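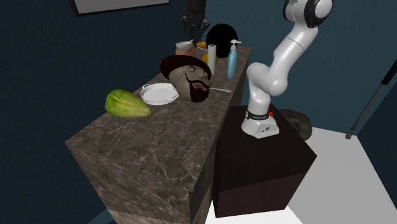

Cleaning and sealing a marble countertop

Updated Feb 24, 2023

Quick version first for people with a sponge already in hand: clear it, wash it, dry it overnight, sealer on, sealer OFF, leave it alone for a day. Long version below.

Works for marble. Mostly works for granite and travertine too, check your sealer label. Does not work for quartz (engineered stuff, don't seal it, you'll get a sticky film and a bad weekend).

Does it need sealing?

Water test. Spoonful of plain water on the counter, somewhere you prep food a lot. Leave it 8 minutes. Wipe. Dark spot underneath = water is getting in = seal it. No spot = you're fine, go do something else.

Test in more than one place. By the sink it'll almost always fail first. Mine failed at the sink and next to the stove and passed everywhere else, did the whole thing anyway.

Dark marble is harder to read. Get a flashlight down low, look across the surface and not straight down at it.

What you need

– pH neutral stone cleaner, or a drop of plain dish soap in warm water
– penetrating (impregnating) sealer, for natural stone
– microfiber cloths, more than you think. Old white T-shirts OK
– painter's tape if you have a painted wall or wood trim right up against the stone
– gloves
– baking soda, if you've got stains
– plastic wrap, same

I use the Zirness sealer, small bottle, water based. My neighbor Italo Santoro swears by a solvent one and his counters look great, but the smell got all the way to my porch. Up to you. Either way windows open.

NO vinegar. No lemon. No bathroom cleaner. Acid eats marble and leaves dull patches, and sealer doesn't fix those or prevent them. More on that at the end.

Step 1 – Clear everything off

Everything. Toaster, knife block, fruit, the mail. I tried working around the coffee maker once and ended up with a perfect coffee maker shaped patch. You could see it for months.

Step 2 – Wash

Warm water, drop of soap, soft cloth. Go over it twice. Then rinse with clean water and change teh water at least once, soap film keeps the sealer out.

Dried on stuff: plastic scraper held flat, or an old gift card. No steel wool, no green scrubby pads.

Step 3 – Stains (skip if none)

Oil stains look darker than the stone around them. Poultice time. Baking soda and water, mix until it's like peanut butter. Spread it a bit past the edges of the stain, plastic wrap over the top, tape the edges down, leave it a day. Then take the plastic off and let the paste dry all the way before you scrape. Rinse.

Might take 2 rounds. Took me 5 for an olive oil ring that had been sitting under the bottle since forever. It did get lighter each time so keep going.

Coffee or wine – same idea, but mix the baking soda with hydrogen peroxide. On dark stone test in a hidden corner first, peroxide can lighten it. Deisy Zapata wrote in to say she skipped the test and now has a pale blotch by her fridge. Sorry Deisy.

Step 4 – Let it dry

Overnight minimum. Longer if it's humid or you just did a poultice. Damp stone won't take sealer, and you can trap moisture and get cloudy areas. Fan helps.

Step 5 – Sealer on

Tape off the wall. Gloves.

Work in small sections, arm's length or so. Pour a little on the cloth, wipe it on in circles, keep the surface evenly wet. If a spot drinks it right up, add more there. Don't forget the front edge and the rim around the sink cutout, everybody misses the sink cutout.

Wait however long the bottle says. Set a timer. Really.

Step 6 – Sealer off

This is where people mess up. All of the sealer sitting on top has to come off before it dries. Dry cloth, buff hard, swap to a fresh cloth, buff again. It should feel like bare stone, no drag, no tackiness.

Got hazy streaks? Put a little fresh sealer on the haze, let it soften a minute, buff right away. Usually lifts it.

Second coat only if the bottle says so or your water test was really bad.

Step 7 – Hands off

No water for a day. I order pizza. Then do the water test again in the same spots. Should bead up and leave nothing.

After that

Wipe spills when they happen. Coasters, trivets, cutting boards. Retest every April or whenever you'll remember it. Mine goes about a year, light use kitchens go longer.

A couple things people ask

Is it food safe? Most are once fully cured, read the label on yours, I can't vouch for all of them.

Dull rings after sealing? Those are etches, from acid, not stains. Sealer wont help. Small ones on polished stone, try marble polishing powder and a damp cloth. Big ones or a whole dull area, call a stone guy. Raíssa Trindade got quoted $1065 for her full kitchen incl. the island, honed and resealed, so maybe try the powder first.

Chips and cracks – separate page, still writing it.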